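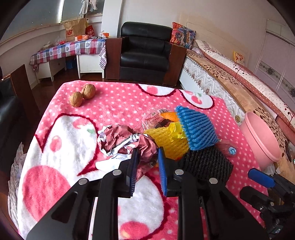 Attachment 1: packaging clear-up task on the pink blanket, near gripper open over the crumpled paper, other gripper at the right.

Ticket 1023
Product: Killier hand-held gripper, pair
Software: Kokdale recorder
Opened: 03/10/2023
Subject: Jaw width sticks at "closed" when the fingers are plainly open
Status: Resolved, one question left open

Hello Brotanar support,

Me again, sorry! I've got a jaw width problem on one of my two Killiers and it's driving me up the wall. I've been recording a clear-up task, the sort of thing where you pick fruit packaging off a table and drop it somewhere else (foam nets, wrapping paper, plastic film, all very glamorous). The tracking looks lovely. The video looks lovely. Then I open the width graph in Kokdale and one gripper claims to be shut while I can see daylight between the blue pads.

It doesn't do it all the time, which makes it worse. I'll get a run of perfectly good recordings, then the line drops to zero halfway through one and stays there. Squeezing the handle hard sometimes brings it back. The first one I noticed was recording 34, and I only spotted it because I was checking that one for something else, so there may well be earlier ones.

The other gripper is fine. Same software, same table, same me.

What I've tried so far:

Restarted the recorder. No change.

Ran the width calibration again, open all the way, shut all the way, wait for the beep. It passed and the very next recording was good, so I got excited and made a cup of tea. The one after that went flat.

Swapped the cables between the two grippers. Fault stayed with the same gripper, so I think the cables are off the hook.

Cleaned the pads. I know they've got nothing to do with the sensor but they were grubby and I was cross.

Can you tell me what to look at next? I've a small screwdriver set and I'm not afraid to use it, but I'd like to keep my warranty.

Reply from Fabian Bachmann, Brotanar support

Hi, thanks for the clear write-up. Swapping the cables was a good call. Please open the live view in Kokdale and look at the raw count as well as the width. Move the jaws slowly from open to shut and back a few times, then do the same while pressing sideways on one finger. Send me what the raw count does. Please don't record anything you need to keep with that gripper in the meantime. You can take the small cover off without affecting your warranty, but leave the linkage pins alone.

My update, same evening

Right, this was interesting. Moving slowly with nothing in the jaws, the raw count goes up and down nice and smoothly and tops out at 915. Pressing sideways on a finger, it hiccups. Do that a few times and it falls to zero and sits there, just like in the recordings.

That fits with what I see in the task too. A foam net squashes to nothing, so I hardly grip it at all and it never upsets anything. The big crumpled paper is another matter, I tend to go in at an angle and lean on it, and when I went back through the bad recordings most of the drops came on the paper. Not every one, mind.

I took the small cover off (pins untouched, promise). The little connector on the sensor board wasn't pushed all the way in on one side. I could rock it with a fingernail and watch the number vanish and come back on the screen. The Sadowski clip that's meant to hold it down was sitting beside the connector, doing nothing whatsoever.

I pushed the connector home until it clicked, put the clip over it, refitted the cover and calibrated again. Then I did 19 recordings in a row and was as rude to that paper as I could manage. No drops, and leaning on the fingers doesn't bother it any more.

Reply from Fabian Bachmann

That's the cause, thank you for checking it so thoroughly. I've added a note for the workshop about the clip. Please open the cover on the other gripper too and make sure its clip is seated. For the affected recordings, the width can't be recovered from the file, so I'd leave them out of anything you train on. If the fault comes back, stop using the unit and reply here so I can send a replacement board.

My last update

Checked the other gripper, clip on, connector snug. I've moved all the flat-line recordings into their own folder and I'll redo them over the next few evenings, foam nets and all.

One thing I'd still love to have: could Kokdale warn me when the width sits at exactly zero for ages while the gripper is moving about? Even a little red dot by the graph would do. I'd have caught this on the first bad one. Happy for you to close the fault and keep that bit open as a request.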